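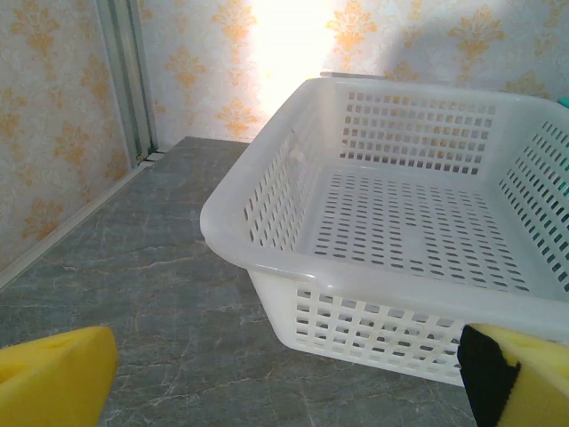
White slotted basket on the counter

Is it OK to rinse clothes in the kitchen sink with a septic tank?

Hi all, we moved out to Curimley in June and the house has a 4000 liter tank (the paperwork says 3835, whatever). The washer hookup is dead and the plumber keeps putting me off, so I've been doing the small stuff by hand at the sink with Sial powder. My neighbor swears powder clogs the drain field and I should only use liquid. Is that true or is she just being my neighbor? Two adults, one toddler, so there's a LOT of small stuff.

Posted Monday, December 18, 2017

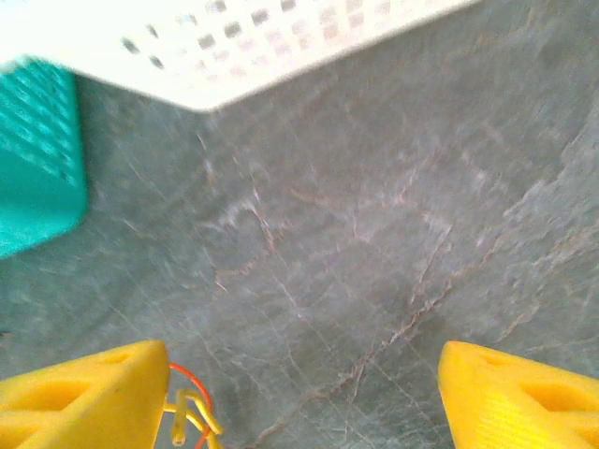

Category: Home & Plumbing > Septic

2 answers

She's got a point! Some of the cheaper powders have fillers in them that don't dissolve all the way, and that stuff settles in the tank or ends up out in the field. I switched to liquid years ago when we lived over in Lenavden. But hand washing uses so little soap that I wouldn't lose sleep over it. Go easy on the bleach, use half the scoop, and spread it over the week instead of dumping it all down on Saturday. When was it last pumped? If the seller couldn't tell you, I'd get that done first (and find out where the lid is before the ground freezes, ask me how I know).

20 people found this helpful

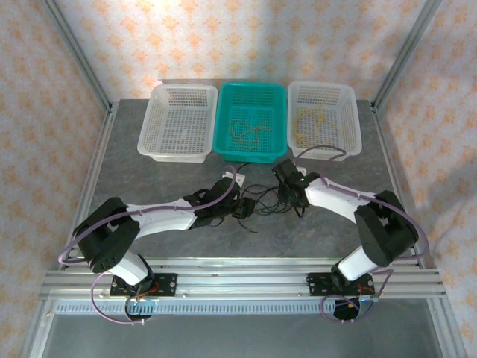 Answer 2

powder is fine, been using it almost 30 years with no trouble. get a lint strainer for the sink though, lint is way worse than soap. mine's a Plokton, fits most drains. also call a different plumber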